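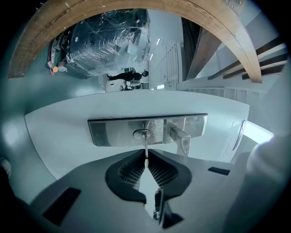
Workshop notes: the potting bench plans are ready

The plans for the cedar potting bench are finished and can be picked up at the front desk in the Biltska shop. Angus Kerslake drew them up over the summer and built two benches from them before he was happy with the shelf height.

The bench is made from standard 1x4 and 2x4 boards, with no cuts wider than a miter saw can handle. Start with the two leg frames. Glue and screw them, check the corners with a square, and let them sit overnight. The top slats go on last, with a quarter-inch gap between them so soil and water can fall through.

Two corrections to the first printing. The back rail on page 3 should be 19 inches, and the lower shelf supports go on the inside of the legs. If you have an older copy, pencil those in before you buy lumber.

Use exterior screws and drill pilot holes, especially near the board ends. Cedar splits easily. Angeliki Sfakianakis finished hers with two coats of outdoor oil and plans to add another in December.

The lumber order for members goes in on 20 September 2024. Cost is $93 per bench kit, hardware included. Leave your name with Njoroge Mohamedi and say if you want the boards precut.

Recent items
Planter box with a hidden liner
Sharpening day at Skarkitz
Fixing a sagging garden gate
Raised bed corners, three ways
Tool library: new hours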